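Loose wooden pieces and a tall black stand in a shared workroom – how should they be sorted and placed?

Asked in: Offices and Workrooms / Furniture and Fittings
Posted 25 June 2026

Our office occupies a single long room on the upper level of a converted building. The room has a brick wall down one side, a metal ceiling and office chairs on wheels throughout. A tall black coat stand was acquired in February and has remained near the middle of the floor. It is used daily, and its position has become a matter of disagreement among staff.

At the same time, the office has been asked to clear a number of loose wooden parts that were left over from an earlier furniture order. The order was placed with Brendetti and consisted of a set of side chairs and a low shelf. The paperwork lists 953 as the order reference but does not include a parts diagram. Two of the parts are of particular concern. The first is a round, light-colored wooden disc, which was found together with a thin stick or dowel. 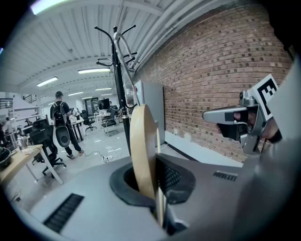

Wooden disc and thin stick, with the coat stand behind.

Guidance is requested on the following points.

Is the disc likely to be part of a stand or a seat, or should it be treated as a separate board? It fits none of the chairs currently in use.

Is there a recommended distance between a freestanding coat stand and the route that people take to their desks? Several colleagues wear backpacks on arrival and departure, and the concern is that a strap will catch on a hook.

May a loose metal bar be left leaning against the stand? It has been there for several weeks, and opinion in the office is divided.

The second wooden part is curved. A colleague has suggested that it is an arm from one of the Brendetti chairs, while another considers it to be a large hook or handle. It has a rounded hump at one end and narrows to a flat tip at the other.

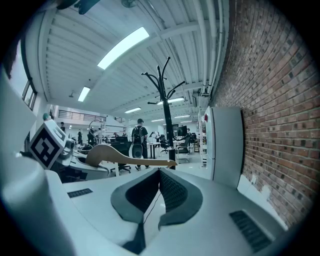 The curved wooden part, coat rack beyond.

The office would prefer not to dispose of either part if it may be needed for a repair. Storage is limited to one light gray metal cabinet by the brick wall and a small white shelf unit, which is already in use. Replies from persons with experience of shared premises would be appreciated.

Answer 1 (marked as helpful by the person who asked)

The questions are taken in a different order here, beginning with the matter of safety.

The metal bar should be removed from the stand without delay. A coat stand of this type has a thin pole and carries most of its load at the top, where the hooks spread out. A bar leaning against the pole applies pressure from one side, and the bar itself may slide when a coat is taken down. It should be laid flat inside the cabinet or, if it is too long, along the foot of the wall behind the cabinet.

With regard to position, our own premises apply a clear space of 60 inches on any side of a freestanding stand that faces a walking route. This is an internal rule and should not be read as a legal requirement. Local fire regulations will state the minimum width of the route itself, and the building manager should be able to supply them. Where 60 inches cannot be achieved, the stand should be moved against a wall. The brick wall would be suitable, provided that the stand does not block the cabinet door or press against the pipes. Wet coats should be kept clear of pipes in any case.

It is also advisable to check the load. Winter coats and full bags should be distributed evenly around the hooks. Backpacks are better kept at the desk – they are the most common cause of a stand tipping over in our experience.

As to the wooden parts, the following procedure has worked well for us:

Photograph each part next to a ruler, and write down its length and thickness.
Examine the edges and undersides for screw holes, glue marks or dowel holes. A part with no holes at all is unlikely to be a structural piece of a chair.
Check whether the stick fits any hole in the disc. If it does, keep the two together in one labeled bag.
Compare the curved piece with a complete chair from the same order. An arm will normally have a fixing point near each end.
Write the order reference on the label, along with the date by which a decision is to be made.

We allow 100 days. Any part not claimed or identified by that date is offered to staff and then discarded. A fixed period prevents the cabinet from filling with parts that no longer have a purpose.

Answer 2

Agree about the bar. We have a Dideck stand that is similar, and it went over when somebody hung a laptop bag on it. Now it is in a corner and there have been no further problems.

The curved piece looks like a chair arm to me but I would not rely on a photograph for that. The round one could be anything. I would ask the supplier.

Answer 3

A short addition regarding the supplier. An order reference is usually sufficient for a parts inquiry, even where the diagram has been lost. The request should be made in writing, with photographs attached. Our inquiry to Proleck on a comparable matter was answered in eight working days and the missing diagram was provided free of charge. Brendetti may have a different procedure.

If the arm is confirmed as belonging to one of the side chairs, the chair should be withdrawn from use until the repair is complete. A local joiner can refit an arm at modest cost. Bühler wood glue was used for ours, although any good furniture glue will serve if the joint is clean and is clamped overnight.

On the location of the stand, I would add only that a position close to the entrance tends to be better observed by staff than one at the far end of the room. Coats are otherwise left on the backs of chairs, where the sleeves are caught by the wheels.

Contact the help desk | Copyright 2026, all rights reserved | Back to top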